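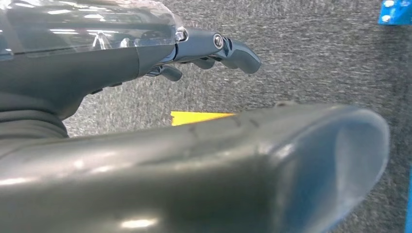 Floor and lighting check, Grirkton ground floor, main room. Gray speckled carpet, overhead lights on.

Grirkton Building — Carpeted Floor and Lighting Checklist
Date of walk: 6/26/25
Area covered: main room, side corridor, storage alcove. About 3000 square feet.
Ratings used: OK / Watch / Fix / Not shown to me

The last column used to be "N/A." I changed it. "N/A" was being used for things that plainly applied and that the inspector had not been let in to see.

SECTION A. CARPET

A1. Carpet flat, no ripples or bubbles
Rating: Watch
Comment: Flat in the main room. In the corridor there is a low ripple outside the storage alcove that I could feel through my shoe before I could see it. Konstantinidis (the landlord's agent) has it down as "settled after restretch." I have no record of a restretch, and I asked for the invoice. Still waiting.

A2. Seams closed
Rating: OK
Comment: Ran a flat hand along every seam I could find. One is a little proud by the window wall but the edge is glued down and does not lift. The speckle hides seams very well, so please do this by hand and on your knees. The previous sheet says "seams checked visually," and on this pattern I doubt that means much.

A3. Edges and thresholds secured
Rating: Fix
Comment: Metal strip at the corridor door has a loose screw at the latch side. It moves under a heel. The strip was marked OK on the last two sheets with identical wording, down to the same misspelling of "threshold," so I am treating both as no evidence.

A4. Free of stains and spills
Rating: OK, with doubts
Comment: I saw no stains. That is a weaker statement than it sounds. A gray carpet with a speckle in it is sold on the promise that it won't show dirt, and it keeps that promise. Wiped a white cloth over a test patch near the entrance and it came up gray. Cundix says the carpet was deep cleaned "in line with schedule." The schedule I was handed had no dates on it.

A5. No burn, melt or chemical damage
Rating: OK
Comment: None found by sight or touch.

A6. Slip-resistant mats at outside doors
Rating: Fix
Comment: Mat at the rear door has a curled corner. Taping it down is not a fix. It was taped last time and the tape has already picked up enough fluff to stop sticking. Replace the mat.

SECTION B. WALKING ROUTES

B1. Main route clear, full width
Rating: OK
Comment: Clear on the day. I would like to believe it is always like this, but the walk was announced a week ahead and the alcove was suspiciously full (see B4).

B2. Cords and leads off the floor or covered
Rating: Watch
Comment: Cord covers are in place on the main route. The one at the corner is too short for the lead under it, so the last 12 inches run bare across the carpet. A black lead would at least show up. This one is gray.

B3. Items handled or set down near floor level
Rating: Watch
Comment: Dark gray things on a gray carpet are hard to pick out from standing height, more so when you are carrying a box. The site rule says "nothing left on the floor in a walking route." Good rule. I found it on the inside of a cupboard door. Put it where people walk.

B4. Storage alcove, access and stacking
Rating: Fix
Comment: Could open the door but not get in. Boxes stacked above shoulder height, heavy ones on top. I was told this is temporary. The word "temporary" also appears in the notes from last August.

B5. Exit route lit and unlocked
Rating: OK
Comment: Both leaves of the rear door opened on the first push. Tested from inside, with my hands full, which I recommend.

SECTION C. OVERHEAD LIGHTING

C1. All fittings working
Rating: OK
Comment: Main room, all on. Corridor, all on. No flicker noticed while I was there. A fitting that flickers when warm could easily behave itself for a short visit, so leave them running for a morning and look again.

C2. Glare on shiny surfaces
Rating: Watch
Comment: The overhead lights throw bright bluish-white streaks on anything clear or glossy beneath them. Voltska describes the tubes as "low glare." Perhaps they are on a matte desk. With clear plastic under them you get a hard reflection, and you end up leaning sideways to see past it. Ask Voltska what surface the claim was tested on. I did, by email, and got the brochure back.

C3. Light level at floor
Rating: Not shown to me
Comment: There is a figure on the Voltska certificate but no note of where the meter was held. Desk height and floor height are different readings. For trip hazards I want the floor one — taken in the corridor as well, where it is plainly dimmer.

C4. Covers and diffusers fixed
Rating: OK
Comment: Looked up at each from directly below. No gaps, no dead insects to speak of. Did not go up a ladder.

C5. Emergency lighting tested
Rating: Not shown to me
Comment: The log exists, I am told. It lives at the agent's office. A log kept in another building is not much help to the person standing here with the lights off. Copy to be kept on site.

SECTION D. PAPERWORK

D1. Previous actions closed
Rating: Fix
Comment: Of the actions carried over, 4 are signed as complete. I could find physical signs of 2 of them. The remaining pair (corridor threshold, rear mat) are back on this sheet as A3 and A6.

D2. Cleaning records
Rating: Watch
Comment: Cundix to send dated visits, with product used. "Standard solution" tells me nothing if someone gets a rash or the backing lets go.

D3. Accident book available
Rating: OK
Comment: Present, in the right drawer, with a pen. No entries for trips. I would not read too much into that. Two separate people mentioned catching a foot on the corridor strip while I was crouched next to it.

ACTIONS

Threshold strip, corridor door: refix, both ends. Konstantinidis. Before the room is next used for a group.
Rear door mat: replace. Konstantinidis.
Alcove: restack, heavy boxes low, clear enough floor to step inside. Tenant.
Cord cover at corner: longer section, in a color that can be seen. Tenant.
Floor-level light readings: main room and corridor, positions marked on a plan. Voltska.
Restretch invoice and cleaning dates: Konstantinidis and Cundix.

Do not sign off any of these from a phone call. If a photo is sent in place of a visit, for the strip and the ripple in particular, mark it Watch and go and stand on it.

Next walk: August, unannounced.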